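How to Bring a Pale Wood Tabletop Back to a Soft Satin Finish

By Maarja Bite
Filed under: Furniture, Weekend Projects

I love blond wood. I love it so much that I've refinished every pale table in our house, and two that belong to my sister-in-law (she asked, I swear). If you have a light tabletop that's gone dull, or one with a ring where a vase used to live, you can do this project at home with hardly any tools. Sanding takes an afternoon, the oil takes an evening or two, and then you get to admire the grain for years!

This method is for solid wood or a thick veneer with an oil or soap finish. If your table has a hard, shiny coat of varnish, you'll need to strip it first, and my stripping page covers that. If you aren't sure what you have, put one drop of water somewhere out of sight and give it ten minutes. When the drop leaves a darker spot, the finish is open and oil will go in.

What you'll need

Sandpaper in 120, 180 and 240 grit
A sanding block, cork or rubber
Clean cotton rags, more than you think
A vacuum with a brush head
White-tinted hard oil (I use Fluvham Pale, the small can)
A bowl of warm water with a little Etora wood soap
Painter's tape, if your table has a metal or painted edge
A good lamp you can move around

Step 1. Clear it and wash it

Take everything off, and I do mean everything. Wipe the top with the soapy water and a rag that's been wrung out hard, going with the grain from one end to the other. Rinse the rag, go again with plain water, then dry it right away with a fresh cloth. Leave the table alone overnight. Wood that feels dry after an hour usually isn't ready, and damp fibers clog the paper like you wouldn't believe.

Step 2. Tape the edge

Run tape along any trim and press it down with a fingernail. Gray paint shows a scratch much faster than pale wood does. I ruined the lip on my first table that way and spent a whole August looking at it.

Step 3. Sand, and go easy

Start with 120 only if you have stains or rings. Otherwise start with 180. Use long, straight strokes that follow the grain, and let the block do the work. Ten light passes beat three heavy ones every time. On veneer, skip the 120 completely, please!

Rings are fun, because you get to watch them go. Sand a wide area around the ring, a good hand's width past it on all sides, so you don't dig a dish in the surface. A white ring is usually sitting in the finish and will go quickly. A black one has gone down into the wood, and it may never leave entirely. My friend Agnese uses oxalic acid on hers and gets lovely results, but that calls for gloves, goggles and a separate tutorial.

When the top feels even, switch to 240 and do the whole thing one last time. Vacuum it, then wipe it with a barely damp rag.

Step 4. Read the surface under a low light

Turn off the ceiling light and set your lamp at one end, nearly level with the tabletop. Leftover scratches jump right out, and so do low spots. Mark them with a soft pencil, sand them with the 240, and look again.

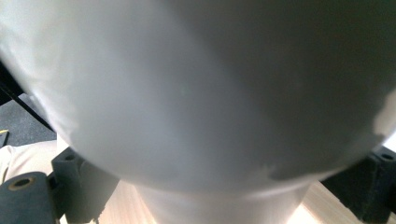
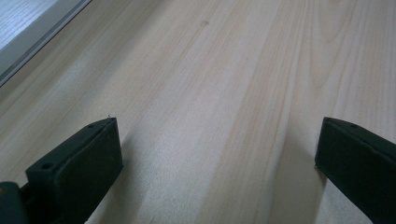
Sheen is the part people worry about most, and it's easy to judge once you know what to look for. Get down low and find the reflection on the wood. A satin top gives you a wide, soft band of light like the one across the pale wood of my own table, and you can still follow the grain straight through it. If the band turns narrow and hard-edged, there's too much oil sitting on the surface. While you're down there, check for little dark marks too. Mine has a tiny brownish-gray one, and I leave it be, since chasing a spot that small with sandpaper leaves a hollow that catches the light far worse than the spot ever did.

Step 5. Oil it

Stir the can for a full three minutes. White pigment sinks to the bottom, and if you skip this you'll get clear oil on the first half of the table and milk on the second. (Ask me how I know.)

Pour a puddle the size of a cookie onto the wood and spread it with a folded rag. Work in strips the full length of the table, always with the grain. The wavy, arched parts tend to take in more oil than the straight-grained parts, so watch them and add a dab wherever they go dull. Wait fifteen minutes, then wipe off every bit that hasn't soaked in. Keep switching to a clean part of the rag until it comes away nearly dry.

Safety note: oily rags can heat up and catch fire by themselves. Lay them flat outdoors to dry, or soak them in water and seal them in a metal can with a lid. Never ball them up in the trash.

Step 6. Second coat

Give the first coat a full day. Rub the surface very lightly with worn 240, vacuum, and repeat Step 5 using half as much oil. Two coats are plenty for a side table. For a dining table where kids do homework, I'd go for a third.

Putting things back

Keep the table bare for three days and treat it gently for two weeks after that. Ceramics are the worst offenders for new rings, because an unglazed foot can hold water and let it out slowly onto the wood. Stick three small felt dots under each vase, lift it when you fill it, and dry the bottom before it goes down again. Move things around now and then as well, as pale wood darkens in daylight and you'll get a light patch wherever something sits for months.

Upkeep

Dust with a dry cloth. Once a month, wash with a teaspoon of wood soap in a quart of warm water and dry as you go. Refresh with a thin coat of oil once a year, or sooner if water stops beading.

Reader questions

Chantal Lapointe asked if she can use clear oil instead of white. Sure! Clear oil brings out more color and will turn the wood a warmer yellow, so try both on the underside first.

Theophilus Aryee wants to know if an electric sander is okay. Yes, on solid wood, with 180 and a light touch. Finish by hand with the 240 to get rid of the swirls.

Next up in this series: drawer fronts and how to stop them from sticking.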